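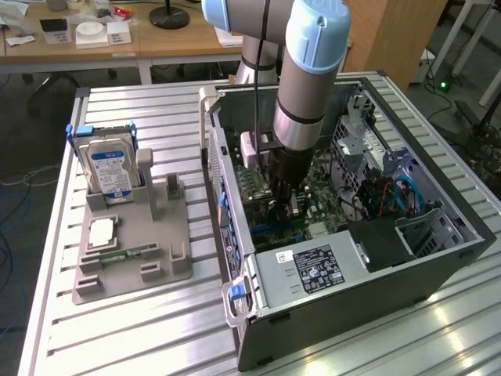 Search this blog Search

Keeping the old computer going another winter

Posted in January by Siobhán Mulligan

My mother kept every letter she was ever sent, and when she moved into the smaller apartment in Buckley she handed me 24 shoeboxes and said, very cheerfully, that they were my problem now. I've been reading them at the kitchen table ever since, usually after supper, and typing them up on a desktop computer I bought in 2000-and-something and have never had the heart to replace. It hums like a refrigerator. I'm fond of it.

I'd meant to go in order of date. That lasted one evening! Half the letters have no date at all, just "Tuesday" or "after Mass," and my great-aunt Gobnait Ó Dubhghaill had a habit of starting a letter in spring and mailing it in the fall with the weather corrected in the margins. So now I go by handwriting, and I've gotten pretty good at it. Gobnait leans left and presses hard. Her cousin Peadar Costello wrote as if paper cost a dollar an inch, right up the sides and over the stamp if he could manage it.

The typing itself is slow — 30 minutes for a page of Peadar, sometimes longer if he'd been at the blue ink — and I've learned to save after every paragraph. I lost a whole letter in the fall when the machine froze up, a lovely one too, all about a borrowed pony and a wedding in the rain, and I had to go back and do it over from the top. 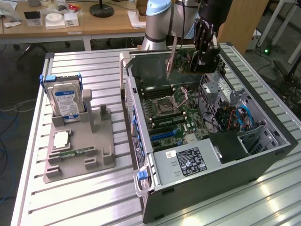
Anyway, I did the second one better, so maybe I shouldn't complain. The first time through I'd read "the pony was sick" and it was "the pony was slick," meaning wet, and that changes the wedding quite a bit.

My friend Mererid Prydderch has been scanning her own family's papers and she talked me into keeping 3 copies of everything: one at home, one on a little drive in my desk at work, and one with my brother, who has promised not to put it in the junk drawer. She also says to type the spelling mistakes just as they are. I fought her on that for a while (it makes my fingers itch) but she's right. Gobnait spelled "beautiful" four different ways, and I'd miss them.

I'm up to the ninth box. There's a bundle in it tied with kitchen string, in a hand I don't know at all, signed only "C." If any of the cousins are reading and have a guess, please leave me a note. I've held off on opening the tenth until I hear from somebody.

Recent posts
Gobnait's brown bread, as near as I can make it
What to do with a drawer full of old keys
A walk around Buckley in the fog
My mother's coat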